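The Good Ladle

My sister says I get too excited about kitchens, and she's right, but she hadn't seen this one. It came with the rooms over the bakery in Vondley, furnished, and the dining chair alone was worth the stairs. Carved all over! Little round beads marching down the back like peas in a pod, and a top rail so full of curls you could dust it for a week and still find a curl you'd missed.

The boxes came up in March. I had paid 722 to the movers from Rudel and they earned every bit of it, seventy-one steps with the piano stool and the big jars and my grandmother's things wrapped in newspaper. By late afternoon it was all on the table, or near the table, and I put down the white cloth, and the gray-blue mat over the cloth, and began.

You have to understand about my grandmother's things. She cooked for a boarding house in Fuvel, nearly 100 suppers a week, and she kept her tools the way other people keep letters. When she died the house went to one cousin and the land to another, and the tools came to me because I was the only one who asked. I'd have traded them the land, if I'd had any!
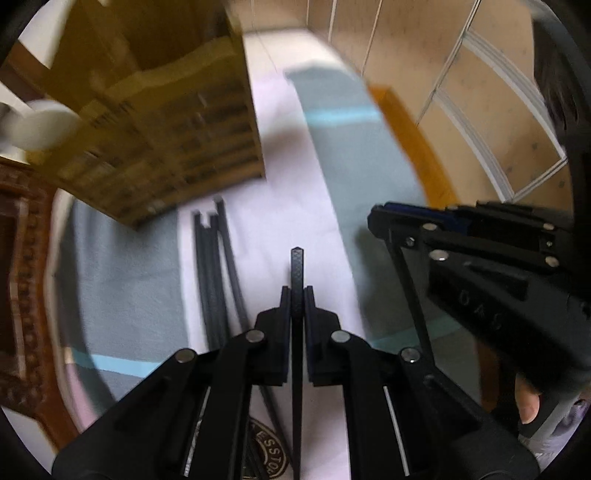 The table on unpacking day, cloth and mat down.

The long dark pieces came out first. I have never known what half of them are for. One has a notch in the end and I used to be allowed to hold it while she worked, standing on a crate, very important, the keeper of the notched stick. I laid it on the mat and it looked exactly as serious as it always had.

Then the smells started. Cloves, first, out of a box that hadn't held cloves in years, and something like smoke, and under that the plain old smell of her drawer, and I sat down in the carved chair with newspaper all over my lap and had a very good cry, the kind you come out of hungry.

It was getting on for six. Downstairs the baker was banging his trays. I thought, well, supper, and went looking for the ladle.

I should tell you about the ladle too. At Fuvel it hung by the stove and you did not touch it unless you were serving. It had come from Shenoy with her mother, over the pass, in a year when the snow stayed until June (4000 feet up, and my great-grandmother in town shoes), and the story was that she'd used it to dig. I believed that completely when I was small. I think I believe it now. There's a dent in the handle that has to be from something.
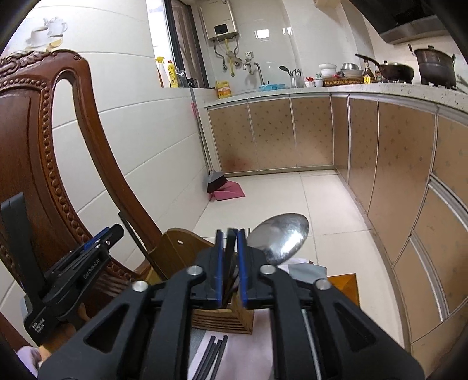
So the basket got its place that evening, before the beds were made, before I'd found a single towel. I wanted everything standing where my hand could get to it. The board with the hole in it I tried in three spots and liked in all of them. The carved chair stayed close by, and I talked to it a little while I worked, the way you do in new rooms.

Soup, of course. Onions, barley, the end of a ham the baker's wife sent up on a plate with a cloth over it. It was too salty and I ate two bowls. Then somebody knocked, and it was the baker's wife again, wanting her plate, and I said sit down, sit down, have you eaten? She took the chair and ran her thumb along the beads.

"They start lower down on the left," she said. "I always thought so."

I got up and filled her bowl, right to the brim, and for once I was the one serving.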